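August
Posted by the producer, Across the Olley

Ticket: episode 48 stops dead at 31 minutes for some listeners
Status: open, then closed, then open again, now closed

I've kept this as a running log and pasted the whole lot in, as the Plerov help page asks for "steps taken so far" and I've taken rather a lot of them. Sorry for the length. I make a small politics podcast out of Gadham where we sit two people down who vote differently and let them talk for an hour or so, and I do all the feed and website side of it myself, with no training whatsoever.

Thursday, 8.20 am

First email from a listener. Episode 48 (the one with the former Labour agent and the chap who left the party over Europe) cuts out mid-sentence. She was on her phone, in the car. I played it on our own website and it ran right through to the closing music, so I wrote back and blamed her signal. I have since apologised to her.

9.45 am

Three more emails, all saying the same thing. One of them thinks we cut it on purpose, because the Labour agent had just started answering a question about postal votes and he reckons we didn't like the answer. I liked the answer very much! It's the best bit of the episode, which is why I'm so cross that people can't hear it.

10.10 am

Tried it on my own phone. Streaming from the app, it stops at 31 minutes, right after the word "leaflets". The app says the episode has finished and goes straight on to the next show in my queue. Downloaded it instead and got the same thing. Then my partner's phone, on a different app, played it perfectly from start to finish. So it isn't everyone, and it isn't one particular app either, as two of the people who wrote in use the same one as my partner.

10.40 am

Things I checked at this point, in the order I thought of them:

The original file on my laptop. Full length, plays fine.
The file as listed in the Plerov dashboard. Right length, right size.
The feed itself, which I opened in a browser and squinted at. The duration is correct. The file size given in the feed is not -- it's a good deal smaller than the real file.

I felt very clever about that last one. I thought the apps must be reading the small number and stopping when they got there.

11.30 am

Edited the episode, changed one comma in the show notes and saved it, hoping that would make Plerov write the feed out afresh. It did. The size in the feed is now right. Refreshed on my phone, pressed play, made a coffee and skipped forward to the 30 minute mark to wait for it.

"Leaflets." Silence.

12.15 pm

Opened the ticket. The first reply was quick and polite and suggested I delete the episode and upload it again. I'd really rather not do that. When I deleted and re-uploaded an episode in the spring, everyone got it twice, and the listening figures started from nothing. We have 335 people on the mailing list and I hear from a fair few of them whenever anything turns up twice.

I asked if there was anything else to try first.

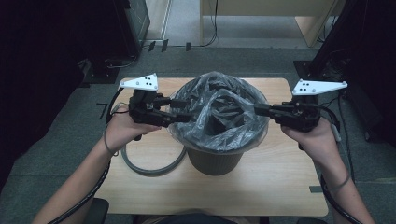
1.50 pm

While waiting, I went back over what I'd done the night before, and I think this is where it went wrong. I'd exported the episode from the Kontogiannis editor and started the upload. Partway through I noticed I'd left in a bit where one guest says his home address out loud, so I cancelled, took the address out, exported it again under exactly the same file name and uploaded that one instead. The dashboard gave me a green tick and I went to bed.

So there might have been two versions knocking about with the same name -- the whole one, and whatever had got through before I pressed cancel. I added all this to the ticket. I also had a bit of a wobble about whether the address was in the version people were hearing, and went and listened. It comes late on, well past the place where it stops, so at least there's that.

3.05 pm

Second reply, from somebody further up the chain I think, who had clearly read the whole thing. They said copies of our files are kept on several servers so that people get them from whichever is nearest, and that one of those servers had kept hold of the half-finished upload. Anyone sent to that server got the short one. Anyone sent elsewhere got the full one. That fits with my phone being on mobile data all morning and my partner's being on the wifi.

They cleared the old copy from their end and asked me to test.

3.20 pm

Streamed it on mobile data. It went past "leaflets"! The postal votes answer is there in full. Marked the ticket as solved and posted a note on our page.

5.40 pm

Reopened it. Two people still getting the short version. Of course they are -- they'd already downloaded it, and their apps think they've got the episode, so they don't go and fetch it again. I hadn't thought of that, and I tested by streaming, so I'd never have seen it.

6.00 pm

Here's what worked for both of them, and for me when I tried it on my own downloaded copy: remove the download, close the app completely, open it again, pull down to refresh the show and download afresh. Just pressing play again does nothing. Removing the download without closing the app worked for one of them but not the other.

Sent that round the mailing list with a plain subject line and a short paragraph saying it was an upload fault and that nothing had been taken out for political reasons. I wrote that sentence 14 different ways. People on both sides of the argument do listen to us, and both sides had a theory by teatime.

9.15 pm

No new complaints since the email went out. The gentleman who thought we'd censored the Labour agent has listened to the rest and now disagrees with the agent about nearly everything, and has sent me over a page on it. I'll ask him if we can read some of it out.

Closing this now. Two notes for me, and for Plerov if they're any use:

If I cancel an upload, the next one gets a new file name. I've started putting a letter on the end.

Could the dashboard show a warning when a cancelled upload and a finished one share a name? I had a green tick all the way through, and I'd have gone on trusting it if people hadn't written in.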